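Section 2: Planning the cell and ordering parts

Complete this section before you place an order with Sidum or with a Kasten dealer. The worksheet at the back of the guide follows the same numbering.

2.1 Reach and mounting

1. Measure from the centre of the planned base position to the furthest point the gripper must reach.
2. Add 43 mm for the flange and collar.
3. Compare the total with the reach given on the arm's data sheet. If it is greater, move the base or choose a longer arm.
4. Decide how the base will be held: bench plate, floor stand or pedestal.

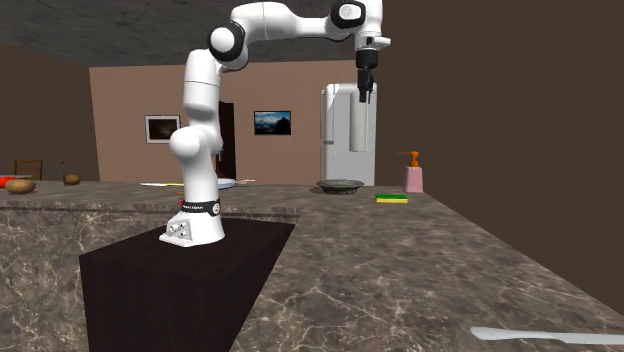

Pedestals are quoted separately from arms and usually take longer to arrive. Get the worktop supplier and the pedestal supplier to agree one drawing before either starts cutting. With a pedestal let into a notch, the worktop wraps round it and its top can sit slightly below the counter surface, so take all heights from the pedestal top. Allow 425 for the cut-out on line 6 of the worksheet, more if the top is stone.

Note: Check headroom with the arm raised. Ceiling height is the figure most often missing from the enquiries we receive.

2.2 Choosing the gripper

1. List every item to be handled and write down its widest and narrowest grip.
2. Mark the items that are soft or easily crushed.
3. Choose a gripper whose opening clears the widest item by at least 30 mm.
4. Run the list in the Zorkside simulator before you pay for fingers.

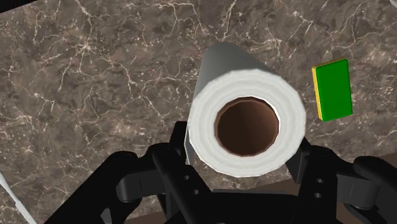 Fig. 2-2. Trial in simulation: gripper at a paper towel roll lying on its side, sponge to the right.

Caution: A grip that holds in simulation must be repeated on the real item. Keep 1000 in the budget for a second set of fingers until this has been done.

2.3 Placing the order

1. Send the completed worksheet to Tariq Satti for a technical check.
2. Send the checked copy to Kulsoom Cheema, who will issue the quotation.
3. Order the arm, pedestal and gripper together. Welex cable sets are added at this stage.
4. Keep the quotation number. You will need it in Section 3.

Note: Prices are reviewed in July. Quotations issued before then stand until their expiry date.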